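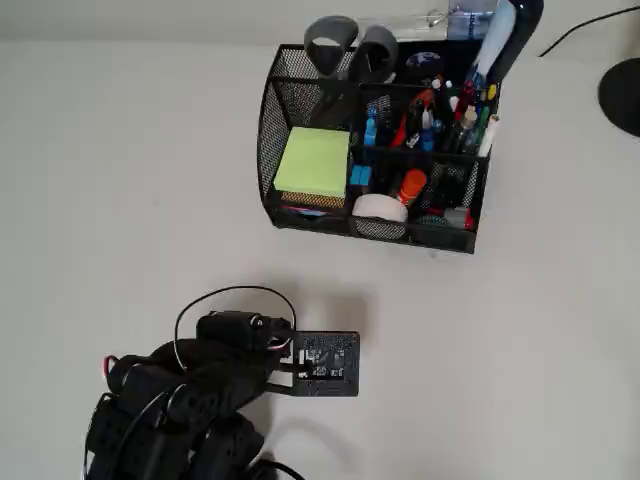 Issue 41, page 8

Sorting out a mesh desk organiser
by Theresia Hofstetter

I love a desk organiser. I've had the same sort for years, the black wire-mesh kind with one big bay at the end and a cluster of little cells beside it, and I still get a small thrill from setting one up properly. It takes around 40 minutes the first time, mostly because you'll stop to test every pen you own (do it, it's great fun).

You will need the organiser, a sheet of scrap paper, a dry paintbrush and a damp cloth.

1. Empty it completely
Tip everything on to the scrap paper. Mesh collects pencil shavings and bits of rubber in the bottom corners, so run the paintbrush along the seams before you wipe it down. Let it dry with the open side facing down.

2. Test the pens
Scribble with every single one. Felt tips get a second chance - cap them, leave them nib down overnight and try again in the morning. Ballpoints that skip can go. I found three identical red ones in mine last May and only one of them wrote.

3. Start with the big bay
Sticky notes go in first, flat, with the pad facing up so you can peel one off without lifting the whole thing out. Pale lime green is my favourite, as even my pencil scrawl shows up on it! Odd slips of coloured paper can go underneath. Try not to let the bay turn into a home for receipts. Mine did, twice.

4. Tall things at the back
Scissors stand blades down with the loops showing above the rim, where you can grab them while you're on the phone. Pens and markers go along the back too, and I put the fat markers together at one end because they wedge each other upright. A thin pen on its own will lean whatever you do. Let it lean.

5. Short things at the front
White tape does well lying on its side in a front cell, and a glue stick can stand just behind it. Check that the glue cap clicks shut before it goes in, and wind the stick right down first. The smallest cells suit sharpeners, clips and rubbers. If you can't get a finger and thumb in to fetch something out, move it to the bay.

6. Give it a week
Put it on the side of your writing hand, a forearm's length away, and use it as normal. Whatever you haven't touched by the following weekend can live in a drawer. Geetha Unnithan wrote in after the last issue to say she keeps her markers in rainbow order, and I tried it and lasted until lunchtime, but it did look gorgeous.

A note on lining the bottom: a piece of thin card cut to fit each cell stops pen tips poking through the mesh and marking the desk. Cereal box card is ideal. Cut it slightly small, drop it in printed side down, and change it whenever it gets inky.

Next issue: drawer dividers from shoeboxes.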